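Second arm or decent grippers? Budget due Thursday

pgreaves
Hello all. I've got to hand in our equipment list on Thursday and I'm going round in circles, so please talk some sense into me. We're a small teaching lab, two arms at the moment, and the plan has always been to go up to 4 next year. The Lerska quote came back at 2,689 per gripper set before VAT and delivery, and that has put a big hole in things. I can have the extra arms with the basic grippers they ship with, or keep what we've got and fit it out properly.

The job is table clearing. Plastic cups, plates and bowls, all bright colours, on a cloth-covered table, and the arm has to sort and stack them.

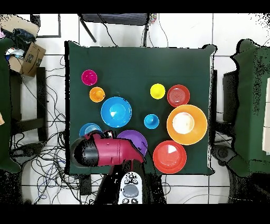
Cups I'm not worried about, you can come at the rim from nearly anywhere. Plates are what keep me up at night. Flat on cloth there's hardly any edge to get under, and if the fingers are a bit thick you just shove the thing along and ruck the cloth up as you go. So my gut says spend on the fingers. My head of department's gut says more arms, because more arms look like progress when people come round in September.

Has anyone bought from Zabala? They've quoted less but won't give me a lead time.

mothballed_tim
Arms. Every time. You can print new fingers on a Friday afternoon for pennies, you can't print an arm. We wasted a whole year's money on posh grippers at Usbridge and they spent most of it in a drawer.

Vilmos Bodnár
I disagree with Tim, sorry! Printed fingers are fine for cups but ours flexed terribly on anything flat, and we went through a lot of them. Also please put a line in for spares and cabling. I forgot it in my first budget and ended up begging for extension leads from the department next door.

mothballed_tim
Flexed in what, PLA? Try something stiffer and put a thin lip on the tip. I'll dig out the file if the OP wants it.

pgreaves
Yes please Tim, I'd love a look. Vilmos, cabling wasn't on my list at all, so thank you, it is now.

kestrel_lane
Zabala were all right for us but slow, about eleven weeks, and the invoice turned up before the box did. If your money has to be spent by year end I'd be wary. Raverora do a loan scheme, 2 weeks with a gripper for the cost of the postage. Might settle the plate question before you sign anything?

pgreaves
Oh that's useful, I didn't know Raverora did loans. Won't arrive before Thursday, mind. Could I put in one arm and one gripper set and argue about the rest later?

Vilmos Bodnár
That is what I would do. Ask them to hold the price in writing though.

mothballed_tim
Still say arms. File's in your messages.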